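How to Prepare a Snack Display for Robot Restocking, and How to Share the Work With It

Written by Tolera Asfaw, shift lead at the Zustley kiosk, Park building
Last updated September 29, 2025

This guide is for kiosk staff who will work next to a restocking arm for the first time. We have one at Park, and the kiosk at Pladotetti gets theirs in October. Covadonga Escobar asked me to write down what we do, so that the team there does not need to learn everything by making the same mistakes.

I am not an engineer. I sold coffee and candy for a long time before the arm came. So I write about the counter, the products and the people, and for the software please read the manual from Plillance, chapter 2 and chapter 5. Chapter 3 you can skip, it is for the version with wheels.

What you need before you begin

- The arm, already mounted and calibrated by the technician
- One tiered display rack, clear acrylic
- One flat tray with a rim
- One small basket for loose packets
- A soft cloth and a cleaner which does not leave a film
- The product list for your kiosk, printed
- A pencil. Pens get lost at our counter.

The first preparation takes 30 minutes if two people do it. Later one person can do it alone during a quiet time.

Step 1. Clear the counter and clean the rack

Press the pause button first and wait until the light is steady. Then take everything off the rack. Wipe each step of it, also the thin lips between the steps, where sugar and dust collect. A clear rack is nice for customers but it is difficult for the camera, and fingerprints make it more difficult. In our first month most of the stops were at the same two places, and Benvinda Bragança found that both had a sticky mark from old price labels. She removed them with warm water and the stops went away.

Do not use the glass spray from the cupboard under the sink. It leaves lines.

Step 2. Put the rack at an angle

We tried the rack straight against the edge of the counter, and we tried it diagonal. For our arm the diagonal position is better. The wrist does not have to turn so far to reach the upper steps, and a person who stands at the register can still take something from the low end with the left hand.

When you find a good position, mark two corners of the rack with a little pencil on the counter. If the customers push the rack, you can put it back in a few seconds.

Leave the tray away from the rack with free space between them. The tray is the place where the arm puts things it is not sure about, and where you put things you want it to take. At Park we keep the tray on the left. If you work with a left-handed colleague, talk together about which side is best before the technician saves the position, as changing it afterwards needs a service ticket.

Step 3. Place the products by shape

This was the largest change for us. Before, we arranged by what sells together, or by color, or just where there was a hole. Now we think first about shape.

Bars. They go on the upper and middle steps, one bar per step to begin with, lying parallel to the lip. The fingers close on the long sides of the bar. Do not let the arm take a bar by the folded ends, the wrapper can tear there.

Small boxes. Put them next to the bars with a hand's width of free space when possible. Turn at least one label side to where the camera can read it.

Large boxes. Cookie boxes go at the top end of the rack. The fingers at our kiosk do not open wide enough for the long side of a cookie box, so we place these by hand and the arm only checks if they are there.

Round jars. They go on the lower steps, lid up. Jars are our most common problem and I come back to them below.

Packets. Foil packets go in the basket, and the basket stands near the low end of the rack. We fill the basket by hand every time. Shiny foil confuses the camera, and it is quick work for a person anyway.

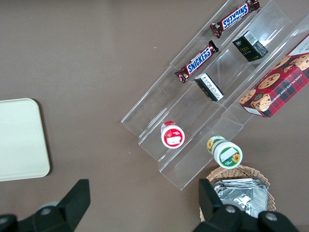 Test layout with the fingers open: bars and black boxes on the rack, cookies at the top end, jars lower down, tray at left.

Compare the green and white jar with the red-lidded one. The green one is on its side, with the lid facing away toward the lower right, and a jar in this position must be stood up by a person before you start a run. Also the cookie box hangs a bit over the side of the rack. For a test it can stay like this, but with customers at the counter please push it in, because a sleeve or a bag will catch it.

Step 4. Teach the positions

Open the layout screen and choose "New display". The arm moves over the rack and stops above each step. At every stop you confirm what is there or you choose from the list.

Take your time with this part. If you confirm a wrong product, the arm will believe you, and you will find the mistake only when the stock numbers look strange. I once confirmed a mint box as a chocolate box, and for days the order list asked for chocolate that we had plenty of. Wayne Leclerc from the stockroom still reminds me.

Products with two similar packages should get their own names in the list, with the size included. The list can hold 500 products. We use 200 of them and it is already long to scroll, so delete the seasonal items when the season is finished.

Step 5. Do a slow run

Set the speed to the lowest level. Stand on the customer side, where you can see both fingers and where your hand is near the stop button. Ask a second person to stand at the register and do normal things – take a bar, put down a cup, lean over to the tray. The arm must pause when a hand comes over the counter. If it does not pause, press stop, write down what happened and call the technician. Do not try to repair it by changing the speed.

Repeat until you have three slow runs with no stop. After this you can go up one speed level per shift, not faster.

What to do when it stops

It drops a bar between two steps. Pause, put the bar back by hand, continue. If it happens again on the same step, the rack has moved. Check your pencil marks.

It closes on nothing. Usually reflection. Look if a lamp was turned or if the blinds are open in a different way from the morning.

It will not take a jar. Look if the jar is tilted or lying down. Jars with a smooth lid slide on the acrylic, so we now put a thin piece of clear shelf liner under each one. Cut it smaller than the jar, so the edge does not show.

It shows code 2491. The code means that the label could not be read. Turn the product so the label faces the camera and press "Look again". You do not need to restart. For a long time we restarted every time, and lost a lot of minutes for no reason.

Sharing the work

Now the part which is not in the manual.

When the arm came, we were four people on the schedule at Park and we are still four. But the work in the hours is different. Filling the rack was a task for the early person, who came before the doors opened and had a calm time alone. Ebise Derese had this shift for years and she liked it. She told me that the first weeks felt like someone else was in her kitchen. Today she does the layouts and the slow runs, and she trains the others, and after some discussion the company gave her the higher pay step for it. The discussion took longer than it should. If someone on your team takes over the layouts, ask about the pay step at the start and get it in writing.

Other things changed in smaller ways. We bend less and we stand more. There is more time to speak with customers, and for some colleagues it is a pleasure and for others it is tiring. We solved it with a rotation: every two hours the person at the register and the person at the rack change places. Please do not let one person become "the robot person" for the whole day. Watching a machine which mostly works well makes you sleepy, and then you are slow when it needs you.

The arm also keeps a record of every stop, with the time. In the beginning some of us worried that the record would be used to measure the staff. We asked, and the answer from management was that only the technician and the shift lead can open it. I suggest that you ask the same question at your site before the first day, all together in one meeting, and write the answer on the board in the break room.

Customers will ask if it is going to take your job. You may answer how you like. I say that it fills the rack and I make the coffee, and then I ask them what size.

Daily checklist

Before opening
- Pause, wipe the rack, check the pencil marks
- Stand up all jars
- Push in the cookie boxes
- Fill the basket
- Empty the tray
- One slow run

At the change of places
- Tell the next person about any stop
- Look under the fingers for pieces of wrapper

At closing
- Park the arm in the rest position
- Wipe the finger tips with a dry cloth
- Write the missing products on the paper list also, until the end of October

If something in this guide is different from what your technician tells you, follow the technician and send me a note so I can correct the page. Notes can go in the Zustley mailbox at Park, or give them to Benvinda, who is there most mornings.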